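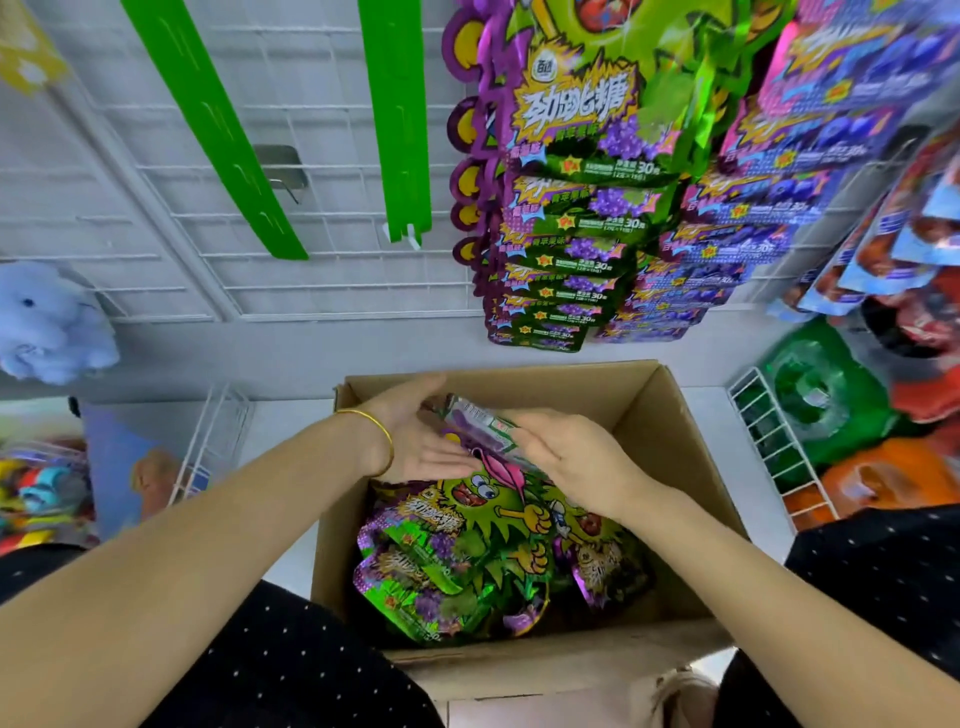 Hi Thirumalai,

You asked for something you could forward to the rest of the Kurside Fund without having to translate it first, so I'm writing this the way I'd tell it to you over the phone. The formal budget sheet went over separately. This is the second report on the low-fee counseling program at Furtună, and it covers everything from the spring up to the end of August.

The number you'll want first: we held 274 sessions. That's individual and couples work together, and it leaves out the teen group (more on that in a minute, it's had a bumpy ride). We told you in the application that we'd have four counselors seeing low-fee clients by summer, and we do. The fourth is Iddrisu Laryea, who started in June and filled up his evening slots so fast that I had to stop the front desk from offering them! He's working toward his full license, and Sorin Pîrvu is supervising him.

Supervision is where a good part of your money went and I want to say a word about it. When we wrote the budget I had one hour of supervision per counselor per week, all individual. Sorin talked me into a mix, with an individual hour every other week and a longer group meeting in between. I was skeptical. I thought the newer people would clam up in front of each other, and for the first couple of meetings they pretty much did. Then somebody brought in a couple they were completely stuck with, and the whole ninety minutes went to that one case, and since then I've had to knock on the door to get the room back. We'd like to keep it this way for the next period. It costs the same, it just sits on a different line, and I've marked it in yellow on the sheet.

The waiting list

Not where I'd like it. In the spring a new caller waited a little under three weeks for a first appointment. Over the summer that went up to almost five, and a few people waited longer than that. Part of it is plain old vacation, ours and theirs. The other part is that we kept people on for more sessions than we planned. We had written the program around eight sessions per client, and a lot of folks get to number eight right when they've begun talking about the thing they came in for. I don't have the heart to cut that off, and clinically I don't think I should. But it means each opening comes up more slowly.

What we've tried is a short check-in call while people wait. Twenty minutes, one of the counselors, no paperwork. We make sure they're safe, we tell them who to call if things get worse, and we ask if the times they gave us still work. Fewer people are missing their first appointment now. I can't prove it's the calls, but I'd put money on it.

The teen group

Okay, the bumpy one. We planned it for after school, at 4 in the afternoon, and then summer came and after school stopped meaning anything. Attendance went from a full circle of chairs to two kids and Iddrisu. We moved it to late morning, which was worse (teenagers, July, I should have known). In August we paused it and asked the families what they wanted, and the answer from nearly everyone was the original time once school was back. So that's what we're doing. The one change is that parents now get their own half hour with a counselor at the start of each block, apart from the kids, so they can ask what they need to ask and we can explain what stays private and what doesn't. That question used to come up in the hallway with the kid standing right there, and it went badly more than once.

I'd count this part of the grant as behind schedule. We haven't spent the group money for July and August and I'd like to carry it forward if Kurside is all right with that.
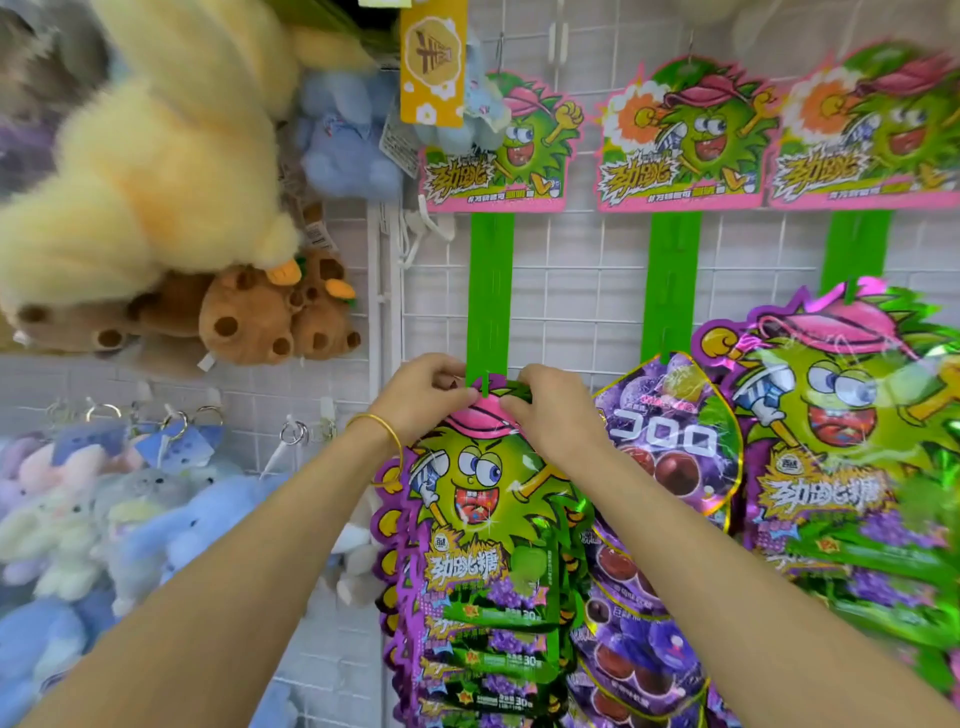
Candy bags on a bright green hanging strip.

Couples

This one surprised me. We only put couples work in the application because Sorin had the training and a few open hours, and now it's close to a third of what we do. Many of the couples have been together for a long time, and the fight they come in with is usually money or somebody's mother. Several told us they'd looked at private rates and given up. Our fee for them slides down quite a way, and the difference is what you're paying for, so thank you.

The one headache is evenings. Both people have to be free, and often somebody has to watch the children. We've talked about opening early on weekends, but I haven't found a way to staff the desk and I don't want a counselor alone in the building. I'm still chewing on it.

Scheduling and records

We moved to Etero for booking and notes in May. It was a rough two weeks. The old appointments came across fine and the old phone numbers did not, so Halima Mohammed at our front desk sat and typed them back in by hand, all of them, in between answering the phone. She deserves a medal or at least a better chair. Now that it's working, reminders go out by text the day before, and the counselors finish their notes the same day much more often than they used to. Privacy settings took some fiddling. Each counselor sees their own clients only, and Sorin sees the ones belonging to the people he supervises.

Money

We're under on the group, a bit over on printing, and right on for supervision. The printing overrun is $200 and it's the Spanish intake forms, which needed a second round after we changed the fee scale. We also got a gift of $1000 from a former client in Plistby who asked us not to make a fuss, so I'm not, except that it has to be in here. It's going toward fees for people who can't pay even the lowest step.

What's next

The teen group restarts in the fall. I'd like to bring the first-appointment wait back under three weeks by the next report, and I think we can, provided all four counselors stay put. I'm also meeting with Cornel Căpraru, who runs the family clinic across town, to see if they'd take some of our callers who need medication as well as talking. Right now we hand those people a phone number and hope, and I don't love it.

Two things I need from you: a yes or no on carrying the group money forward, and whether you want the client survey results as they are or boiled down to a page. They're long, and some of the comments would need trimming so you can't tell who wrote them.

Call any time before noon, I'm usually at my desk.

This site uses cookies to remember your settings and count visits. By continuing to browse you agree to our use of cookies. Accept Manage preferences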